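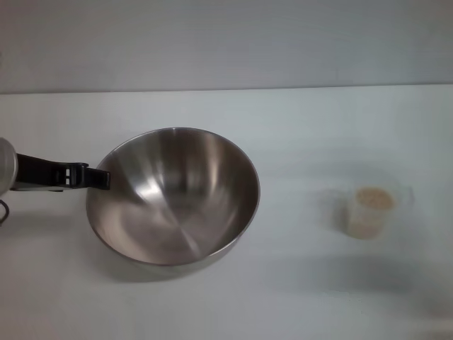
april, 6:40 am, coffee number 2

Bread box from Karkuseo came last night. Finally. Tracking said out for delivery for 4 days. Subscription month three and I still can't decide if I'm keeping it.

This month: rye mix, a bag of toasted seeds, little jar of malt syrup, recipe card. Card is tiny print again. Had to hold it under the stove light.

Made the dough before bed. Card says 492 grams of water, who measures 492?? Did it anyway. Very sticky. Sticky like wallpaper paste. Added a handful of flour, felt guilty, added another. Left it on the counter for the night, towel on top.

Syrup is really good tho. Ate some off the spoon. Ate some more off the spoon. Should check if the Galbraith store carries it, the one by the bus depot, they had the Nollau jams last fall so maybe.

Things I don't love: seeds came in a plastic bag inside a paper bag inside the box. And the price went up to 14 a month, no email, just saw it on the card statement. Mindatora is cheaper but their last box was basically pancake mix and a sticker. Cancelled them in January, don't miss it.

later, lunch

Baked it. Loaf spread sideways, more of a big flat shoe. Crust great. Middle a bit gummy, I cut it too soon, always do. Two slices with butter standing up, one with cheese. Bottom slighty burnt, moved the rack up for next time, write that on the card.

Half of the loaf in the freezer. Rest for soup tonight if I get home before seven. Need butter. Need onions. Need to call about the car.

Keeping the box one more month I think. Next one is supposed to be cinnamon somthing.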